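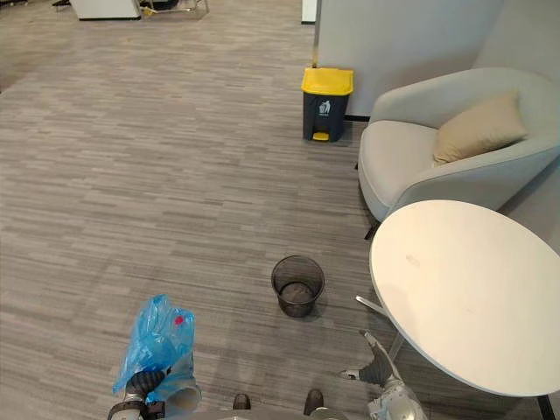 Lounge corner, mesh bin, blue bag in the left gripper.

Spent most of June's last shift on the bag rules with Ritu. The old sheet from Zelix has 20 points and half of them are about hard objects. A bag is a different kind of job. It folds over the fingers, it covers things up, and the arm can't feel much of that.

We agreed on the wording for three of them. Left arm holds the bag, right arm stays open until the operator calls it. Both arms keep clear of furniture legs, and the round table counts as furniture even when only the edge of it is near. Anything inside a bag gets treated as sharp unless the operator put it there. Dušan wanted that last one softer. I left it as it is.

Seon-mi went through the log and says we are at 317 episodes on bins and bags. Almost 20 of those are marked for a second look, mostly for missing notes. I wrote on the board that notes get typed before the next reset, and will say it again tomorrow.

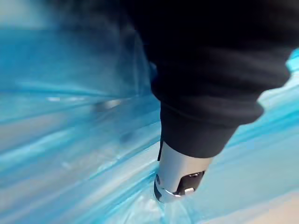 Wrist view, blue plastic bunched up at the metal tip.

The wrist views need their own rule. Reviewers must check them separately from the head view and mark any stretch where plastic fills most of the picture. Fabric close to the lens gets marked too — Shota had been skipping that, and the sheet never told him to do it. It does now, point 14.

Still open: how hard the tip may press into a bag. I have no number I trust, so the draft says "light contact" and Bořivoj will complain. Sent it to Plokedstead at 5:40. Home by seven, leftover soup.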